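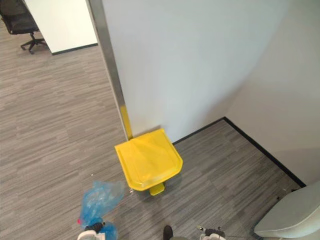
Nundus would like you to buy the same record four times

The press release for the new Nundus album runs longer than most of its songs. It arrived in the inbox at 6 a.m. with the subject line "THE HEAVIEST THING YOU WILL HEAR THIS YEAR," which is a bold thing to say in March. We have now played the record enough times to have an opinion on the music, and we'll get to it. First, the packaging.

Nemel comes out on vinyl through Indside in 4 versions. There's black, there's "bone," there's a splatter, and there's a tour-only pressing with a different sleeve and one extra track called "Dönmez." The extra track isn't on the other three. It isn't on the download either, and the label says it has no plans to stream it. If you want to hear the whole album the way the band recorded it, you have to be in the room on one of 11 dates, get to the merch table before the pressing runs out, and carry an LP through a pit.

The splatter is limited to 281 copies. The label says that number means something to the band and leaves it there. Fine. Bands have been picking odd numbers for limited runs since before most of this newsletter's readers had jobs, and I own more of those records than I should. What bugs me is the word "limited" doing so much work when the black version is numbered too, out of 2,564. For a death metal band on its second album, playing rooms where you can touch both walls, that's a regular pressing with a stamp on it. I don't know how many copies the first one sold, but I still see it new in the racks at a fair price, and it had no stamp.

So, the music. Nemel has nine songs, thirty-six minutes, and it's good for about twenty-five of them. The first three tracks go by in a rush and they are the best stretch this band has put on tape. The drums are loud and dry, the guitars are tuned down to the point where the low string flaps a little, and for once the bass player can be heard doing something other than following along. "Salt Hook" has a riff in the middle that stops and starts in a way I kept tapping out on the steering wheel. No complaints there.

Then comes the single. You've probably seen the video by now, or at least the ten seconds of it that got posted everywhere. The label calls it "a short film." It is the band playing in a warehouse with a strobe light, with a man in a hood walking slowly toward something that never shows up. I have watched this video under many other band names. The song is mid-paced and has a clean-sung part near the end that sounds like it came from a different session, and maybe did. The credits thank two studios and the release talks about one.

Side two is where I start looking at the clock. There are two instrumental pieces, both with rain on them. The long one, at seven minutes, takes three of those minutes to get going and then fades out just as the second guitar comes in. The release calls this "cinematic." I'd call it a first half. The closer is better, fast and ugly, with a solo that falls apart in a way that sounds like somebody meant it, and it ends cold. More of that would have been welcome.

A word on the production, given how much of the press release is spent on it. We are told the album was tracked live, to tape, with no click and no edits. Maybe so. The kick drum on side two is so even that I went back and listened on headphones, and I still couldn't tell one hit from the next. That doesn't prove anything and it doesn't ruin the songs. But if you're going to sell me on how raw a record is, I'm going to listen for it, and the only place I hear it is on the first three tracks and the last one.

As for the bonus track, I haven't heard it. Indside didn't include it with the promo. A reader who caught the first night of the tour wrote in to say it's "fast, short, probably should have been the single." That's one opinion from one person who had just paid for the sleeve, so weigh it how you like. I'd bet it ends up on an expanded reissue before long, in a fifth color.

If you liked the debut, get the black version. It sounds the same as the others, it'll be the easiest to find, and you can spend the difference on a ticket. On stage they play most of side one and skip the rain, going by the set lists I've seen so far. Openers change from city to city, and a couple of the later dates still don't have a venue on the poster, so check before you drive.

Nemel is out now on Indside. Tour dates are on the label's page. Next issue: the demo pile, which has gotten out of hand.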